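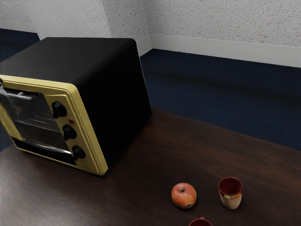
A toaster oven with a glass door and a wire rack inside.

Repair evening in Inomden moves to the old school

Friday, September 13, 2024

The monthly repair evening in Inomden has a new address. From this month it takes place in the former school on Smits Street, on the ground floor. The old room above the library became too small during the summer – in August 73 people came with something to repair, and many of them had to wait on the stairs.

Visitors can bring small kitchen appliances, lamps, radios, clothes and bicycles. Microwaves and televisions are not accepted. Each person may bring two items, and appliances should be clean and empty of crumbs.

"We have now 22 work tables, and every table has its own socket," said Jozef Van der Linden, who organizes the evenings. "Before, we were sharing extension cords between the sewing machines and the soldering irons."

The group has looked at 181 items since January. Most problems were with cables, switches and fuses. Spare parts are paid by the visitor, but the work is free of charge.

The town of Hisell, on the other side of the river, wants to start a similar evening next year. A place for it has not yet been found.

Doors open at 6 p.m. and the last items are taken in at 8 p.m. Parking is possible behind the building.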